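Home | News | What's On | Swap Shelf | Contact

31 May 2023
By the Skasbridge newsletter desk

Filed under: Clothes, Mending & Making Do

Folding for the winter swap

With the cold properly settled in, it's that time again when the summer things come out of the drawers and we all wonder how we ended up with so many. The Skasbridge clothing swap is back at the Hirkent Hall, and we'd love your lightweight gear, in any colour you like (the brighter the better, as far as I'm concerned!). It goes away in tubs until January, when somebody is always desperate for something cool to wear.

We took in 83 pieces last time and most came beautifully folded, so thank you, truly. If yours are the slippery sort with a gathered waist, I sympathise. I fold mine in half, then in half again, smooth the middle with my forearm and call it done, wrinkles and all. A rough rectangle is perfectly fine by us.

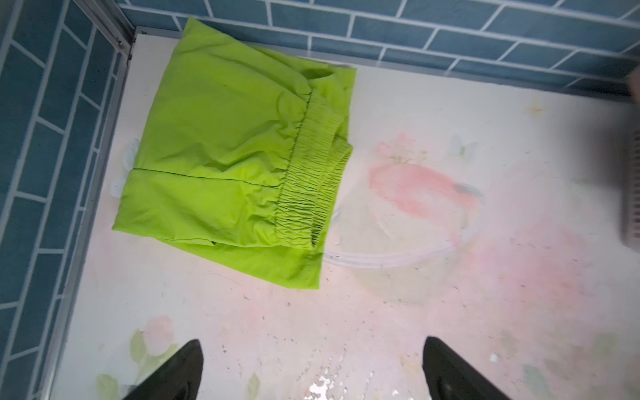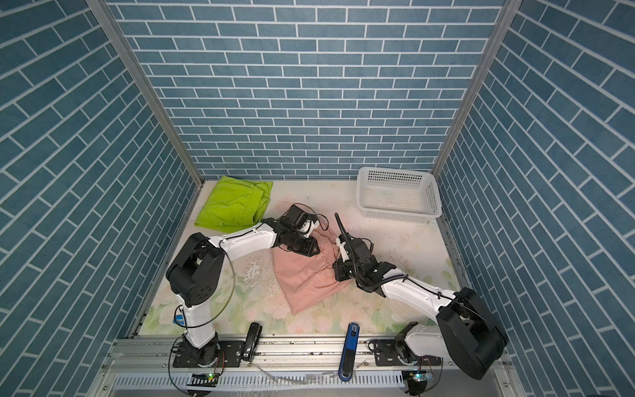 Please leave coat hangers at home this year, as we've still got 90 of them in the back cupboard and they do tangle so. Limit is four bags per household, and shoes should be tied together by the laces. Drop-off is at the side door on Chiriac Street, and if the door sticks, just give it a good shove with your hip.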